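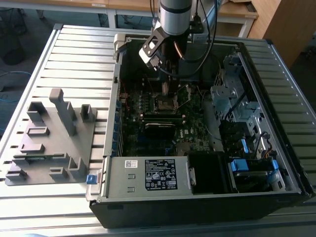
Chapter 4
Where Does All the Heat Go?

Put your hand near the back of a desktop computer after an hour of work and you'll feel a steady stream of warm air. Where did that warmth come from? You paid for electricity, and the electricity did something clever on the way through, but nearly every bit of it ended up as heat in the room. The same is true of your fridge, your phone charger and the light over the kitchen table. Once you start looking for it, you'll find it everywhere, and I think it's one of the most satisfying ideas in the whole of physics!

In Chapter 3 we followed energy as it changed from one form to another: a stretched spring, a falling stone, a battery turning a small motor. We kept careful accounts and the totals always balanced. But you may have noticed an awkward entry in the books. There was always a little energy marked "other", and we promised to come back to it. Now we will.

A room as a system

Bheki Zulu teaches science in a country school, and one October he asked his Year 10 class to treat their own classroom as a sealed box. They shut the windows, drew the blinds and read the thermometer at the start and end of the lesson. It had gone up by 2 degrees. The students were delighted, and then they began to argue (which is the best part of any experiment). Was it the computers? The lights? The sun on the western wall? Naledi Motaung, who sat nearest the door, asked whether anyone had thought about the people.

She was on to something. A person sitting quietly gives off about as much heat as an old-fashioned 100-watt light globe. Fill a room with teenagers and you have a decent heater - one that runs on sandwiches.

A desktop computer working hard might draw 300 watts from the wall. Leave it going for one hour and it has used 300 watt-hours of energy, or 0.3 kilowatt-hours. To turn that into joules, multiply the power in watts by the number of seconds in an hour:

300 W x 3600 s = 1 080 000 J

That's enough to take more than three litres of water from room temperature to boiling point, if you could catch all of it. Catching it is the hard part, and we'll spend most of Section 4.3 on why.

Words you'll need

Conduction: heat moving through a material, or between materials that touch.
Convection: heat carried along by a moving liquid or gas.
Radiation: heat travelling as electromagnetic waves, even through empty space.
Specific heat capacity: the energy needed to warm one kilogram of a substance by one degree.

Before you read on

Choose a room at home and list everything in it that gives off heat, living things included. Put your list in order, warmest first, using nothing but guesswork. Keep it in the front of your workbook, as you'll be correcting it at the end of Section 4.2.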